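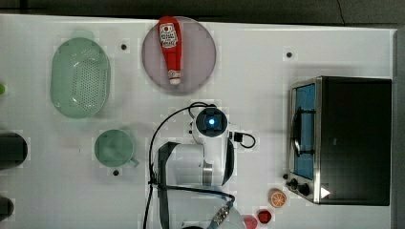
Small kitchens get messy in a particular way, and I have spent a good part of this summer learning how to get mine back in order without losing a whole evening to it. The trouble usually isn't dirt. It's the things that have come out of a cupboard for some reason or other and haven't been told where to go next, so they settle down wherever there is a flat spot. A bottle of ketchup ends up lying across a mauve plate, a mint-green mug keeps company with a colander of the same color, and the toaster oven sits off to the right, taking up its share of the table whether you are baking or not. None of it would take a minute to put away, and yet it can stay like that until Sunday!

Home Notes > Kitchen > Tidying > Clearing the table

Print this page | E-mail this page

Posted Friday, August 20, 2021

What follows is the way I clear a table now. I got the bones of it from my friend Caroline Mohamedi when we were both living on Mandach Street and sharing one very narrow kitchen (two cooks, one drawer), and I've fiddled with it ever since. It takes me about 200 seconds on a good night, and longer if I stop to read the mail.

What you'll want

A damp cloth and a dry one. A little dish soap. A tray, if you have one, though a baking sheet does perfectly well. If you have a toaster oven, make sure it is switched off, unplugged and cooled down before you start wiping anywhere near it.

Step 1. Take the food away first

Start with anything you eat or pour. Ketchup, mustard, jam, the butter, half a lemon on a saucer. Wipe the neck and cap of each bottle with the damp cloth before it goes back, and do this every time, even when you think it looks fine. I went years without doing it and had a ring of dried sauce on my refrigerator shelf that I finally had to soak off with a hot towel.

Opened ketchup goes in the refrigerator at my house. I know families who keep it in the cupboard and I don't want to start anything, so check the label and please yourself. Squeeze bottles can stand on their caps if the cap is wide and flat. If yours is a wobbly one, tuck it in the door between two heavier jars.

Step 2. Gather the dishes by where they live

I used to carry things off one at a time, plate, then mug, then back for the plate I'd missed, and it made a small job feel enormous. Now I put everything for the same cupboard on the tray together and make one trip. Mugs and plates go to the sink side in my kitchen, so they travel together. The colander goes under the counter with the mixing bowls.

Look each piece over as you pick it up. A plate that has only had a bottle resting on it may need nothing more than a rinse, but if you're in any doubt at all, wash it. Mugs get a look inside, please, and a finger around the rim.

Step 3. Give the colander a proper look

Colanders are sneaky. Little bits of rice and starch get into the holes and dry there, and you don't notice until you are rinsing berries and something gray floats past. Hold yours up to a window. If any of the holes are plugged, fill the sink with warm soapy water, lay the colander in it upside down, and leave it for as long as it takes to do the rest of the table. Then go over it with an old toothbrush from the outside in. Shake it well and stand it on its side to dry.

An oval one is a nuisance to nest with round bowls, I'll admit. Mine goes in last, on top of the stack, with the dish towels folded up inside it. Wekesa Wanyama from across the hall hangs his from a hook inside the cupboard door, and I may yet copy him.

Step 4. Wipe around the toaster oven

With the oven unplugged and cool, pull out the crumb tray if yours has one and tip it into the trash. Wipe the glass with the damp cloth and dry it straight away so it doesn't streak. Go around the knobs with a corner of the cloth wrapped over your finger. Please don't spray anything directly at the knobs or the vents!

Before you use it again, check that it has the clearance your manual asks for, and never let a plastic bottle or a plastic colander lean against it. I keep a bare strip of table on every side of mine, and I've become quite strict with visitors about it.

Step 5. The table itself

A white top shows everything, which I have come to like. Start at the far edge and pull the cloth toward you in long strokes, catching the crumbs in your other hand. Small dark specks that don't come up with the first pass usually want a drop of soap and a few seconds' patience. Don't go at them with a scouring pad, as you can dull the finish and then the dull patch bothers you more than the speck did. Dry it with the second cloth.

Step 6. Decide what may come back

Only put back what you will use before bed. For me that's one mug. Caroline allows herself a fruit bowl, and in September, when the apples come in, she allows herself two.

Print this page | E-mail this page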